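Priltport part ways with coach after two seasons
Posted November 2021 by millend_rower - 1 min read

millend_rower: Nine losses this year. The club had to do it.

Copperhead93: Disagree. He had no centre half and Widmer beat everyone. Crowds were still more than 3,000.

millend_rower: Crowds came for the Miron derby - take that out and it's a poor year.

tassie_lou: Give the Meton assistant a go. He'd be available in January and knows the league. 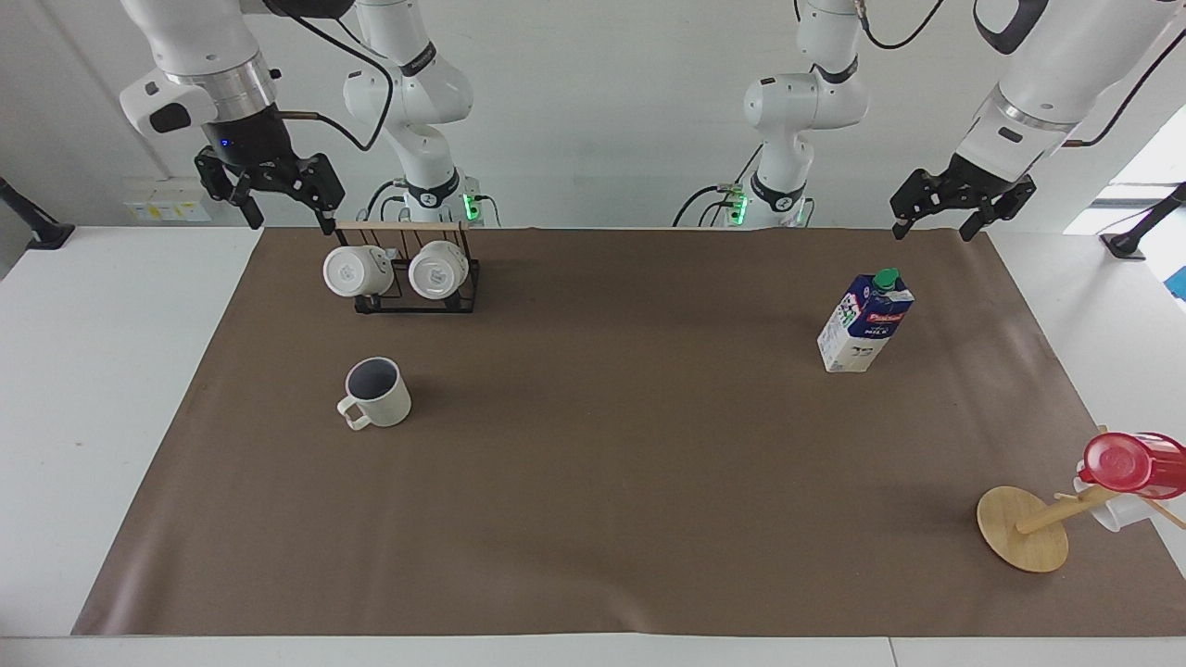

He'd also keep the juniors, and I'd rather that than another big name.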